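4. Placing and starting the Stelatard pond logger

This section covers the Stelatard logger when it is used to record water temperature and basking activity at ponds, backwaters and slow river margins. Complete section 3 (battery and card) first.

4.1 Choosing a site

1. Pick a stretch of bank that gets sun from mid-morning. Frogs, water snakes and young turtles use the same few warm spots day after day.
2. Check that the water at the stake is at least 11 inches deep. In shallower water the lower sensor reads the mud.
3. Stay 4 yards or more from any active nest, burrow or beaver lodge.
4. Get written permission from the landowner before leaving the unit overnight.

CAUTION: Do not enter fast or rising water to place a stake. The Jatoi stake kit is not a wading aid and will not hold a person's weight.

4.2 Setting the stake

1. Push the stake into the bottom by hand until it stops moving when tapped.
2. Slide the collar down to the water line and tighten the thumb screw.
3. Hang the logger from the collar with its window facing the basking log.
4. Tie the safety cord to a root or post on shore – never to a floating log.

Note: On soft bottoms, fit the wide foot. Leave the stake for 17 minutes, then check the collar height again.
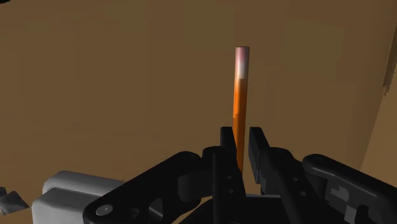 4.3 Starting a record

1. Hold the START button until the light blinks green twice.
2. Enter the site code from your Plustden field sheet. Codes run from 001 to 351. Do not reuse the code of a retired site.
3. Set the interval. The default suits most turtle and frog work. Use the short interval only for hatching season, as it drains the battery quickly.
4. Close the cover and press along the full length of the seal.

If the light blinks red, the card is full or missing. Go back to section 3.

4.4 Checking and removal

Visit the site once a week. Approach from the shore side and wait before touching the stake, so that animals on the log can leave on their own. Clear weed from the window with a soft cloth. Do not use soap.

Before moving the unit to another pond, scrub the stake and collar, rinse them and let them dry fully. Mud left in the collar threads can carry fungus and plant fragments between sites.

Upload records with the Narkesgate reader as described in section 5.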